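Dear Yvette,

Thank you for your patience while we got our first proper stretch of work with the Pusuvum simulation kit behind us. You asked for a plain account of where the money has gone and whether we would recommend the kit to the other grantees, so I will try to give you one, though you know I tend to wander.

Volkan had the kit installed and running on a Friday, which was sooner than any of us expected. The manual from Brotari is clear in the early chapters and rather thin after that, and we wrote to their support desk more often than I would like - they were always kind about it. Since then we have put our sidewalk delivery software through 296 simulated trips, most of them on the town streets that come with the base license. 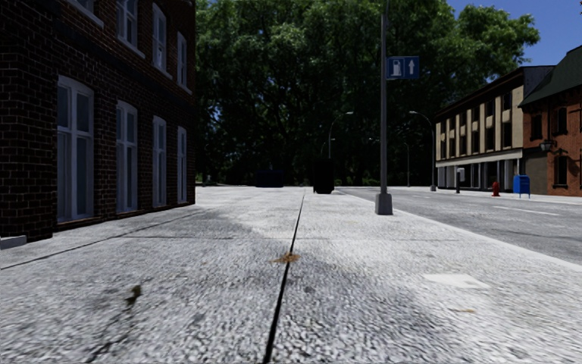 Busisiwe has been going through the trips that ended early, and her notes are the most useful thing we have so far. Of the 60 she has reviewed, 40 came down to our own route planner being too timid near curbs. That is a fault we can fix, and a great deal cheaper to find at a desk than out on a real street! Another five were the kit's doing: the simulation froze while loading a new block and had to be restarted. Brotari has promised a patch in October.

What do we like? The streets have some wear and clutter to them, and changing the route takes minutes. What we like less is the pricing, as each extra district is sold separately, and the weather settings feel unfinished.

Our plan for the next period is to rerun the failed trips with the new planner, and Rosalía will start on night driving once that is done. I would hold off on recommending the kit more widely until we have tried the patch. The budget sheet is attached, and Mitali is happy to go over any line of it with you by phone.

With warm thanks from all of us,
Busisiwe's very grateful office mate and project lead,
Volkan Yazıcı's team at Charbonneau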